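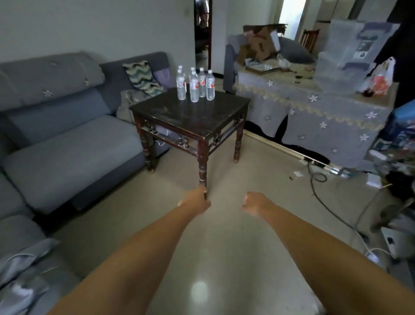

¿Qué es el fuera de juego?

El fuera de juego es una regla del fútbol. Sirve para que los delanteros no esperen todo el partido junto a la portería contraria.

Un jugador está en posición de fuera de juego cuando se encuentra en el campo rival y más cerca de la línea de meta que el balón y que el penúltimo defensor. El portero suele ser uno de los dos últimos, pero no siempre. Los brazos y las manos no cuentan.

¿Cuándo se mira?

Se mira en el momento del pase, cuando un compañero toca el balón. Si el delantero sale corriendo después, puede recibirlo sin problema.
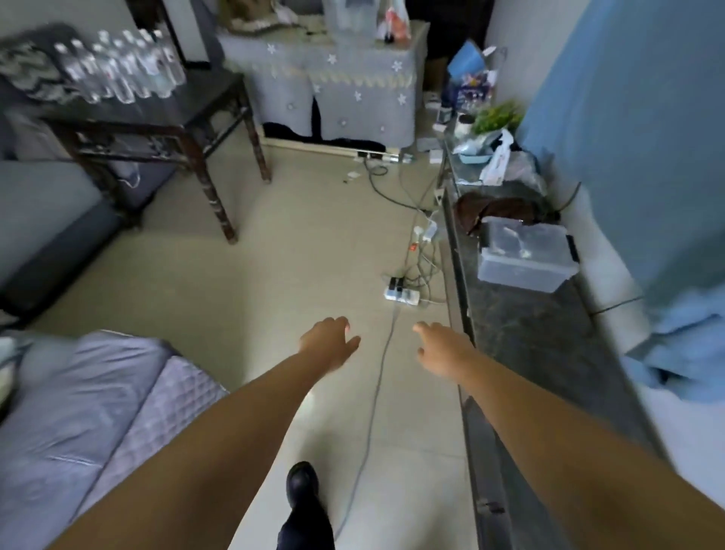
Myklebust pregunta si estar adelantado es siempre falta. No lo es. El árbitro solo pita si el jugador participa en la jugada - por ejemplo, si toca el balón o le tapa la vista al portero.

Hay 3 saques en los que no existe el fuera de juego si el balón llega directamente: el saque de banda, el saque de meta y el córner.
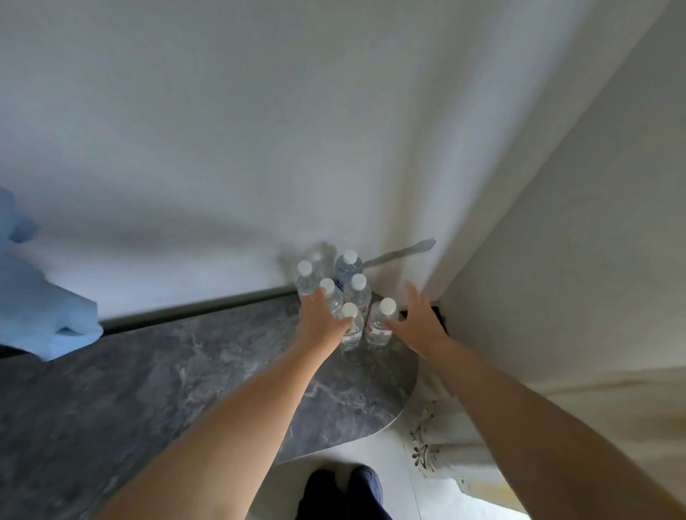 ¿Qué pasa después?

El otro equipo saca un tiro libre indirecto. Eso quiere decir que el balón tiene que tocarlo otro jugador antes de entrar en la portería. En el torneo escolar de Fluvadia se juega con esta misma regla, y el asistente levanta la bandera para avisar al árbitro.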